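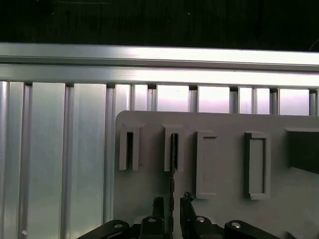
Page 13

Restow Employer Visit Pack

If you look after business support for a small town or a rural district, you will know the feeling of coming back from a good long chat with a local employer and finding that your notes are four words and a tea stain. The Restow pack was put together for just that job. It gives you a sturdy ring binder, a set of visit forms and a wall planner, so that whoever goes out next can see what was said last time and what was promised.

Elango Unnithan wrote the first forms for his own rounds in Meller, and they have been trimmed and argued over a good deal since. The questions are plain ones – premises, staff, training, suppliers, plans for the coming year – and there is plenty of room for the things people tell you on the way back to the door.

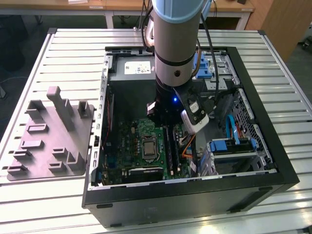 What you get

One A4 binder with seven dividers
126 visit forms, printed on both sides
Two wall planners, one for the office and one to spare
A short guide to arranging a first visit, written by Jihad Rizk
A pad of follow-up slips in duplicate

The forms take biro or pencil happily, and the binder lies flat on a desk or a knee. Refills are sold separately under the name Stovow, which is the same form on slightly heavier paper, and the holes line up with the older Lahlou binders if you still have those on the shelf. 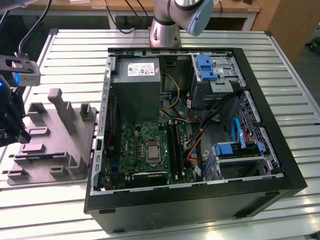

Desktop tower on its side, with the power supply and motherboard showing.

Ordering and delivery

Packs go out from our Meller store, and orders placed before 2 p.m. are usually packed that afternoon. We close for stocktaking in August, so do please order a little early if your visits begin in the autumn. Councils and chambers can pay by invoice, and we are always glad to post a sample form to anyone who would like to try it out first.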